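住宅の照明交換サービス「Jitik」、集合住宅向けに対象拡大 内見時の明るさ確認も

住宅の照明の点検と交換を手がけるJitik（ジティク）は、これまで戸建て住宅に限っていた定額の照明点検サービスを、12月から賃貸と分譲の集合住宅にも広げた。対象となるのは、同社が営業拠点を置くガルトデール（Gultdale）地区と、隣接するテルトロー（Teltlow）地区の住戸。点検の基本料金は1住戸あたり3000円で、器具の交換が必要になった場合は別に見積もりを出す。

同社が2021年12月16日に公表した案内によると、点検の対象は天井や壁に取り付けられた住宅用の照明器具全般で、埋め込み型のダウンライト、引掛シーリングに取り付けた天井灯、玄関や廊下の人感センサー付き器具などが含まれる。卓上スタンドや延長コードにつないだ照明、屋外の庭園灯は含まれない。浴室の器具は点検のみを行い、交換は提携する電気工事店に引き継ぐ。

集合住宅への拡大を求める声は以前からあったという。戸建てに比べて天井裏の点検口が少なく、作業できる時間帯も管理規約で限られることが多いため、同社は夏から手順の見直しを進めていた。試行期間中には両地区の35戸で点検を行い、所要時間や必要な養生の範囲、管理会社への連絡の方法を確かめた。

試行の結果、交換が必要と判断された器具で目立ったのは、点灯はするものの光が弱くなったもの、スイッチを入れてから明るくなるまでに時間がかかるもの、同じ部屋の中で光の色がそろっていないものだった。いずれも住んでいる人が不具合として意識していない例が多く、点検のときに初めて気づいたという回答が聞き取りの中で寄せられた。

光の色の不ぞろいは、切れた電球を一つずつ買い足してきた住戸で起こりやすい。電球色、温白色、昼白色といった区分は包装に表示されているが、売り場で手に取るときに今使っているものの区分がわからず、近そうな色を選んでしまうことがある。同社は点検の際、部屋ごとに使っている電球の口金の大きさと光色、明るさの区分を書き込んだ控えを作り、住戸に残す。分電盤の扉の裏に貼れる大きさで、次に自分で買い替えるときの参考にしてもらう。

ダウンライトには、電球だけを取り替えられる型と、光源と器具が一体になった型がある。一体型は寿命が来ると器具ごとの交換になり、配線の接続を伴うものは電気工事士の資格がなければ作業できない。見た目だけでは区別しにくいことから、同社は問い合わせの段階で器具の型番を聞き取り、型番がわからない場合は点検の当日に確認する。

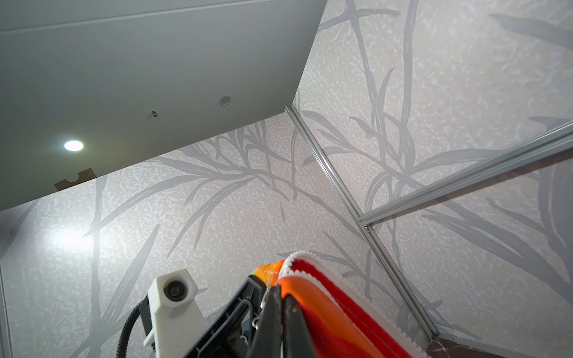

また、断熱材を敷いた天井では、それに対応した器具を使う必要がある。対応していない器具の上に断熱材がかぶさると熱がこもり、器具の寿命を縮めるほか、過熱につながるおそれもある。電球を交換する場合も同じで、断熱材施工器具に使えると表示された電球を選ばなければならない。建物が完成した後に断熱の改修をした住戸では、照明器具がそのままになっていることがあり、同社は改修の時期がわかる書類があれば用意してほしいとしている。

賃貸住宅の場合、備え付けの器具は貸主の設備にあたることが多い。入居者の判断で器具を取り替えると、退去時に元に戻すよう求められる可能性がある。このため同社は、賃貸住戸から申し込みがあった場合、器具の交換に進む前に貸主か管理会社の承諾を書面で確かめる。点検だけの利用であれば承諾書は必要ないが、共用廊下に脚立や資材を置くときは管理会社への連絡を入居者にも頼むことがある。

調光機能のある回路についても注意を呼びかけている。調光に対応していない電球を調光スイッチのある回路で使うと、ちらつきや異音、故障の原因になる。明るさを最大にして使えば問題ないと考える人もいるが、スイッチの方式によっては全灯でも不具合が出る。点検ではスイッチの種類を確認し、合わない組み合わせがあれば、電球を替えるかスイッチを替えるかの二通りの見積もりを示す。

今回の拡大に合わせ、引っ越し前の空き住戸を対象にした「内見同行点検」も始めた。物件の下見に担当者が立ち会い、各部屋の照明の位置と明るさを測って記録するもので、家具を置いたときに影になりやすい場所や、照明を追加できる配線の有無も調べる。下見は日中に行われることが多く、夜の明るさを確かめないまま契約する人が少なくない。同行点検では窓からの光を遮って測定し、夜間に近い条件での数値を渡す。料金は基本の点検と同じだが、別の物件を続けて見る場合は物件ごとに料金がかかる。

明るさの測定は、床の上と、机や調理台の高さの2か所で行う。壁紙の色や表面の質感によっても部屋の印象は変わり、白に近い壁では光が広がりやすく、濃い色の壁では同じ器具でも暗く感じられる。測定値とあわせて壁と床の色も記録し、模様替えを予定している場合は、その内容を聞いたうえで器具の候補を示すという。

高齢者のいる世帯には、廊下と階段、寝室から手洗いまでの経路を優先して点検する。夜間に足元が暗いことによる転倒を防ぐのが目的で、常夜灯やセンサー付きの足元灯を取り付ける場合は、コンセントに差し込む型であれば工事なしで当日に設置できる。センサーの向きや反応する範囲は住んでいる人に実際に歩いてもらって調整し、点灯時間も設定する。

器具の供給では、照明器具の卸を営むステインアルスドッティル（Steinarsdóttir）商会と契約を結んだ。同商会の倉庫はテルトロー地区にあり、よく使われる大きさのダウンライトと天井灯については、注文の翌日に受け取れる態勢を整えた。取り扱う器具は当初29種類とし、利用者の要望を見ながら入れ替える。利用者が自分で購入した器具の取り付けも受け付けるが、器具そのものの不良は保証の対象にならない。

取り外した器具と電球は、希望があれば同社が引き取る。蛍光ランプには水銀が使われているため、割れないように包んで分別し、自治体の定める方法に沿って処理に回す。引き取りを頼まずに自分で処分する場合は、収集日や出し方が地区によって異なるため、それぞれの窓口で確認する必要がある。

申し込みは電話か同社の窓口で受け付ける。希望日の3日前までに連絡が必要で、当日の作業には成人の立ち会いが求められる。点検にかかる時間は住戸の広さと器具の数によって変わり、作業の間は部屋ごとに照明の回路を切る。冷蔵庫や通信機器の電源は原則として切らないが、回路が照明と分かれていない古い建物では一時的に止まることがあるため、事前に担当者が説明する。

年末は申し込みが集中する見込みで、同社は大掃除に合わせて自分で器具を外す人に対し、必ずスイッチを切り、電球が十分に冷めてから作業するよう求めている。カバーの清掃は、乾いた柔らかい布か、固く絞った布で拭き、水分が残らないようにしてから取り付ける。高い場所では椅子の代わりに脚立を使い、天板には乗らないよう注意を促している。

年内の受け付けは枠が埋まり次第終了する。ガルトデール、テルトロー以外の地区への拡大について、同社は来年春以降に検討するとしている。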